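The Orange Shirt

A short story

1. The House on Trollent Street

My grandmother rented the upstairs of a narrow house on Trollent Street for 18 years, and in all that time she never once hung a picture on the wall behind the table. She liked it bare, she said, so there would be one place in the house where her eyes could sit down. My aunts gave her calendars, and a clock from Navarrete shaped like a rooster, and they all went politely into the hall closet.
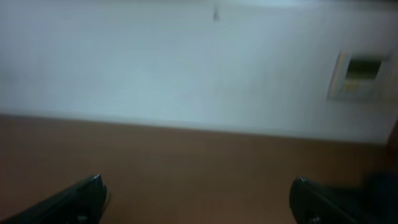

2. The Ferry

When I was nine she took me across to Fondel on the early ferry, just the two of us, with boiled eggs in a paper bag and a thermos of tea so sweet it made my teeth hum. It was December and the wind came right through my coat. I cried a little (I was a crier, I admit it), and she marched me to the market and bought me the brightest thing on the first stall, which was a grown man's T-shirt, orange going on red, for 3 coins and a lot of arguing. It went on over my coat, down past my knees, and I wore it all the way home like a bishop.

I slept in it for years. By the time it fit me I had left for school in Histusov, 800 miles off, and I forgot it in a drawer, the way you forget things you're sure of. 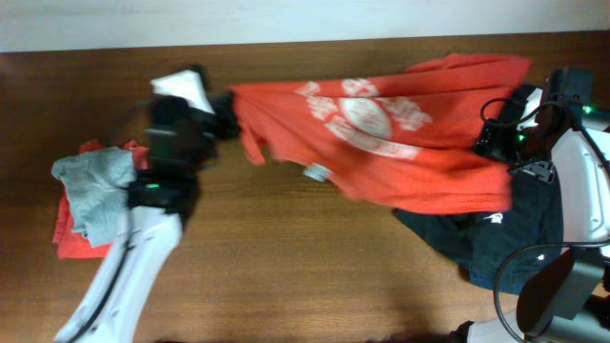 3. The Drawer

She lived to be nearly 100, and after the funeral the aunts divided up the dishes and asked what I wanted. I said the drawer. They thought I meant the dresser, and two cousins had already started carrying it down the stairs before I could explain.

It was in there under the good napkins, folded in that tight square way of hers, with a bus ticket tucked in the collar and a smell of cloves. I spread it on the table and tried to fold it back the way she had it. I tried four or five times, until the light went from the window and my aunt called up to ask if I was eating with them or not.

"In a minute," I said, and started over from the sleeves.
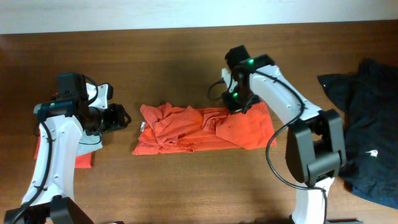
Orange-red cloth on the wooden table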